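Trivmont Workroom Users' Group
Minutes of the regular meeting
Tuesday, October 3, 2023

The meeting was called to order in the second-floor workroom. The minutes of the August meeting were approved as written.

1. Work table. Members discussed use of the white table. It was agreed that small parts are to be kept near the middle of the top and that nothing is to be stored there overnight.

2. Small items. The group reviewed the handling of the white holder and the black pieces kept with it. Ms. Teixeira asked that the holder be laid flat whenever a piece is placed in it or taken out. Agreed.
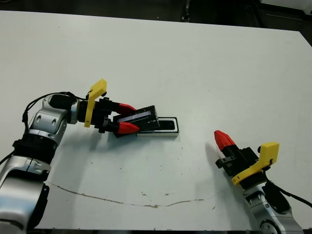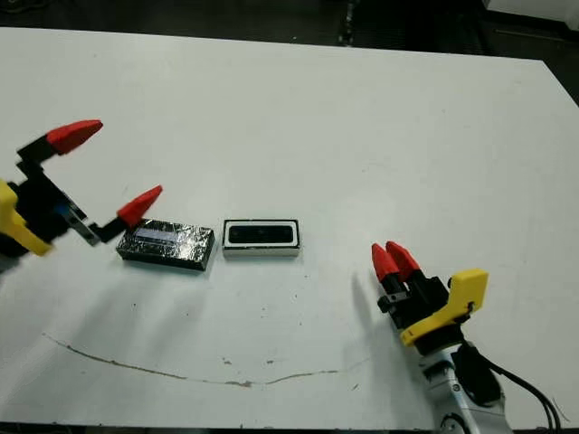

Minutes recorded by Bello Okoro

3. Wrapped box. The box in crinkled black wrapping has a pale label on its top face. Members agreed that the label is to remain uncovered and that the wrapping is not to be replaced without notice to the group. The box and the white item beside it in the second picture will be listed on separate lines of the inventory.

4. Supplies. The Pustton invoice, in the amount of $2,812, was approved for payment. The quotation from Jerkitz for 16 storage trays was held over, with 2 members opposed.

5. Other business. A request to extend evening hours to 8 p.m. was referred to the building office. No reply has been received.

The meeting was adjourned.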